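## The juice station is back for July!

It's out, it's full, and it's staying until the end of the month. If you walked past the breakfast counter in June and wondered where the dispenser had gone, it was waiting on a new seal for the tap (the old one had started to weep overnight, and there was a sticky ring every morning). The part came from Zanetti, took its sweet time, and fits beautifully. Not a drip in the first week!

We're so happy to have it back. There's something about a big round container of orange juice catching the light at seven in the morning that makes the whole breakfast room feel like a vacation, even when you've got a full day ahead and your hair is still wet. Cartons in the fridge do the job, sure, but they get left open, they get put back empty, and pouring from a full one before coffee is a risky business. A tap is just nicer. Glass under the spout, a little push on the lever, let go a finger's width before you think you should, and off you go.

A few notes on how we're running it this time. The juice goes in at 6 and gets topped up once, around the middle of breakfast. We're filling it lower than we did last year and refilling more often, which keeps it much fresher. Whatever is left when breakfast closes goes into the kitchen for popsicles, and if you haven't had one of those yet, ask at the counter in the afternoon. The Belitz molds make 42 at a time and they still vanish before dinner.

We've also gone back to real glasses. The paper cups were handy but they went soft, and you could never see how much you'd poured. With a clear glass you stop at half, drink it, and come back if you want more. Please do come back, as many times as you like!

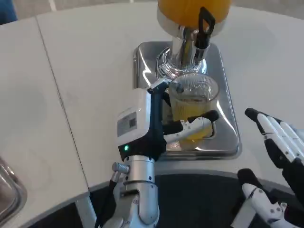 **Does the juice need to be stirred?**
Give it a gentle stir with the long spoon every half hour or so if you happen to be standing there, as the pulp settles and the first few glasses end up thicker than the last.

Now for the cleaning, which I promise is easier than it looks. The container lifts off once it's empty. Rinse it with cool water first, then warm water and a drop of dish soap, and use the soft brush on the inside (the scratchy green pads stay far away, please, they leave marks that never come out). The tap wants a bit more love. Run a jug of warm water through it with the lever held open, then go in with the skinny bottle brush. Pulp hides in there like you wouldn't believe.

The drip tray gets wiped during breakfast and washed properly afterward. Dry it with a cloth and it comes up so shiny you'll want to show someone. If you leave it to air dry you get water spots, and then you're polishing anyway.

For anybody who wants to mix a batch at home, our weekday blend is wonderfully simple: 1000 milliliters of orange juice, 700 of apple, the juice of one lemon, and a pinch of salt. Yes, salt! It takes the sharp edge off and makes the orange taste more like itself. Chill everything the night before so you don't need ice, which only waters it down. The apple makes it a touch paler and a lot gentler on an empty stomach.

Next up, we want to try something other than orange. The Jasusside orchard has offered us early peaches, and there's been a lot of lobbying for watermelon with mint, which sounds heavenly but may be too thick for the tap unless it's strained twice. The Drornivano cookbook on the shelf by the toaster has a whole chapter on cold drinks, so flip through it while your bread is browning and leave a slip of paper in any page you like the look of. We'll make the most bookmarked one first.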